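Chapter 6
Comparing Grippers Without Fooling Yourself

Every gripper on the market can pick up the object in its own brochure. Students who remember that sentence may safely forget a good deal of the rest of this book. The trouble starts when two grippers have to be compared, and someone with a budget wants a single number at the end of the week.

This chapter is about how that number gets made, and why you should be slow to believe it. We will stay with two-finger grippers, since most readers will have one on the bench. Suction cups and many-fingered hands come up in Chapter 8, where the same complaints apply with more parts to break.

Take a claim of the usual kind. In 2013 a small supplier, Stesent, sold a parallel gripper with a reported success rate of 94 percent. The test sheet ran to two pages and looked thorough. Magnus Aitken, then a graduate student, asked what had been picked up. He was told: wooden blocks, all one size, set down in the same spot by the same technician. The figure was true. It was also useless to anyone who did not plan to spend the day lifting wooden blocks.

Aitken repeated the test with household goods and got 54 percent. His critics pointed out, fairly, that he had picked the goods himself and seemed to have a taste for slippery ones. So we have two careful trials of one machine, 40 points apart, and neither side was lying. What differed was the set of objects, the way they were laid out, and what each side agreed to call a success. Those three choices decide most comparisons before a motor turns.

6.1 What counts as a grasp

Suppose the fingers close on an object, lift it, and let it slide out on the way to the bin. Some labs score that as a good grasp followed by a transport error. Others score it as a failure. Both rules can be defended. What can't be defended is choosing between them after the results are in, and this happens more often than published papers would suggest.

Write the rule down first. Say how high the object must rise, how long it must be held, and whether a second try is allowed. Flora MacBrayne's rule for the Pokness trials was one line long: off the surface, held for a slow count of five, first try only. It is a harsh rule and makes every gripper look worse. We use it in this chapter anyway.

6.2 Hard things and soft things

Rigid objects flatter a gripper. A block has sides, and the sides stay where they are. Cloth has no sides to speak of. Press on it and it spreads, pinch it and it may bunch up or slip away flat, and a fingertip that does well on a mug can skate across a bedsheet.

Hand-held grippers have made cloth trials cheaper to run. A person carries the jaws to the work, with a camera mounted behind them, and no arm is needed. That helps, and it also brings in a new problem. People are very good at grasping. They tilt, they wait, they feel the cloth give and correct for it. A hand-held trial measures the fingertips plus the person, and a robot arm given the same fingertips may not do nearly so well.

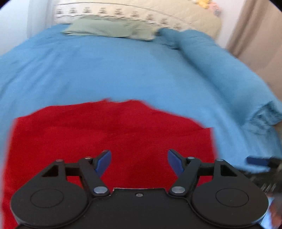
Should a cloth trial be done on a bed or on a bare table? Run it on both and report the two results separately, because a soft surface yields under the fingertips and a hard one does not, and an average of the two describes neither.

Chaltu Weldu has argued that tables should be dropped from cloth testing altogether. We don't go that far. A table is dull, but it is the same dull table in every lab, and two groups can at least disagree about the same thing.

6.3 How many trials

More than you want to run. Ten grasps will tell you whether the gripper is plugged in. The Pranska comparison, described at the end of this chapter, used 1000 grasps for each pair of fingertips, and its authors still would not name a winner on thin fabric. Readers found this annoying. It was the best thing in the report.

Before going on, find a published gripper comparison and look for three items: the full object list, the success rule, and the number of attempts thrown out. The third is usually missing. Keep the paper at hand – you will need it for the exercises in Section 6.5.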